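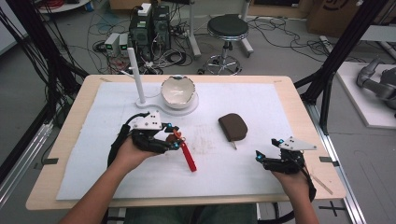
*Two hand-held grippers at work over the padded table. Most of the rules concern what happens before this point.*

# Wipe Down, Sign Off, Start Over

The first rule at Geltwood fits on a strip of tape above the door: *Finish what you are holding.* It has been there longer than the coffee machine and gets more respect. You may not answer a question, scratch your nose or turn to see who came in while there is something between your fingertips. The fingertips, in this case, are black and jointed and belong to a gripper, and you are wearing one on each hand.

Geltwood is a workshop that records people doing small chores so that robots can learn them. A person picks up the grippers, sits down at a table and moves things from one place to another, slowly, over and over. The recordings go off to be used in training. Nobody who works there would call it glamorous, and one operator, asked to explain the job at a family dinner last December, settled for "I tidy up professionally."

What makes the place worth a visit is its rulebook. Plenty of companies in this line have fine machines. Very few have written down, in words a tired person can follow at four in the afternoon, how the machines should be used. Geltwood has, and the document, known as the Larier sheet after the building where it was first pinned up, has been copied by several other shops. Some of them even read it.

## A short history of a short document

The first version ran to 6 pages. It had a section on posture, a section on lighting and a long, wounded section on food. It was written by engineers, and it showed. One sentence about cable slack contained the word "shall" 3 times and a footnote.

Operators dealt with it as people deal with all such documents, by signing the last page. Then they carried on as before. One would set an object down gently, the next would drop it from a height, and a third had picked up the habit of tapping each item twice on the table, for luck. A robot that studies all three will come away with some odd ideas about how to put down a cup.

So the sheet was rewritten by the operators themselves. It now covers both sides of one page. The engineers were allowed to comment and did so at length, and a few of the comments survived.

The result reads a bit like the notice in a shared kitchen, if the kitchen had a legal department. A sample:

> Rest your wrists before you start. Not during.
>
> Both hands begin open. If one hand has no job, it waits open and in view.
>
> Pinch with the tips. If you need the whole finger, you have come in at the wrong angle.
>
> Let go before you lift away. People forget this. You will forget this.
>
> A slip is not a failure. Hiding a slip is.

That last line caused the biggest fight. Our instinct, when we fumble something, is to snatch it back and look around casually. The sheet asks for the opposite. Keep going at the same pace, pick the thing up again, and mark the take as containing a slip. A clean recovery is useful to a machine that will be dropping things for the rest of its working life. A panicked grab is useful to no one.

## The trouble with two hands

Rules for one hand are easy. Rules for two run into the fact that people have no idea what their other hand is doing.

Watch anyone peel an orange. One hand works and the other offers a sort of running commentary, turning, steadying, hovering, wandering off. It feels like nothing. To someone trying to teach a robot, it is half the lesson, and that half is full of noise.

Geltwood's answer is the open wait. While the left hand carries something small, the right holds still with its fingers apart, pointed at the part of the table where it will be needed. It looks a little stiff, like a waiter expecting a tip. New operators hate it for a day or so and then start doing it at home with the dishes.

There is also a rule on crossing, which is that you don't. If an object has to go from the far left to the far right, it gets set down in the middle and the other hand collects it. The engineers wanted an exception for light objects. The operators pointed out that every object is light to the person who wants an exception.

## Cables, and the politics of the floor

Each glove-sized gripper of this sort has a tail. The cable has to leave the hand somehow, and whichever way it goes, it will find something to catch on. The sheet gives cables a paragraph of their own: out past the wrist or off the back toward the edge of the table, never across the middle, and checked before each take by moving the arm to its farthest reach.

The floor behind the table is another matter. The sheet asks that it be "kept in good order," a phrase that was plainly written by an optimist. Power supplies need to be near the computer, the computer needs to be near the table, and the wires between them go where wires go. Anyone who has looked behind their own television will feel at home.

The compromise is a list of what may not be touched. Operators leave the floor cables alone. If one needs moving, recording stops, the grippers come off and whoever looks after the hardware does the moving. It is the least popular rule in the building, as it means waiting, and also the one least often broken, perhaps because the last person to tidy up on their own cost everyone a morning.

## What counts as clean

The outside world tends to ask about accuracy. Inside, the arguments are about dirt.

A soft table covering is kind to objects and to gripper tips, but a white sheet holds a grudge. The old rule said the surface must be spotless at the start of each take, and operators duly spent more time cleaning than recording. Someone then asked the obvious question, which was whether anyone's kitchen table looks like that.

The current wording allows "ordinary marks." A smudge may stay if it was there for the last take. Crumbs go. Anything that could be mistaken for an object goes. The sheet doesn't say what could be mistaken for an object, and there is a healthy body of oral tradition on the point. A pencil shaving, yes. A shadow, no. A fly was ruled on once, after it had left.

Loose items at the table's edge get similar treatment. If it is in the take list, it has a place. If it isn't, the operator decides before starting and then lives with the decision. Reaching out mid-take to nudge something away is the offense that gets the reddest ink.

## The Ivusel question

Not everyone admires the one-page approach. Fernandes, a rival shop that does much the same work, keeps a longer set of instructions and uses a checking program called Ivusel, which goes over each take and flags anything it doesn't like. Ivusel dislikes a great deal. It dislikes pauses. It dislikes speed. It has been known to reject a take on the grounds that both hands stopped at the same moment, which human beings do every time they think.

Fernandes would say, and does, that a rule without a check is a wish. There's something in that. Geltwood reviews by eye: a second operator watches a share of the day's takes and passes them or sends them back. It is slow, and it depends on the reviewer having slept. In one long stretch of 2000 takes, the reviewers sent back a whole batch for a fault that was later found to be in the rule. The fault was fixed. So was the batch, by recording it again, in a mood.

Still, people who have worked in both places tend to describe the difference in the same way. At Fernandes they learned to please Ivusel. At Geltwood they learned to put things down properly. Whether the robots can tell is a question that both firms say they are looking into.

## Borrowing the sheet

Shops that want to use the Larier sheet may do so for free. Geltwood asks only that they change the heading, after a copy turned up at a trade show with the coffee-machine rota still attached.

If you are setting up your own table, the operators have some advice that didn't make it onto the page. Write the rules after a week of work, when you know what goes wrong. Read them aloud, and cut any sentence that makes you breathe in the middle. Limit a session to what a pair of forearms can stand; a tired arm cheats, and it cheats the same way every time, so you'll end up teaching it. Put a date on the page. The one now taped up at Geltwood says 2022-02-26, and underneath, in a different pen, "still true."

And pick your stool with care. The sheet is silent on stools, wheels in particular. There are 3 draft rules on the subject in a drawer, none of them agreed, and the discussion has been put off until everybody has sat down.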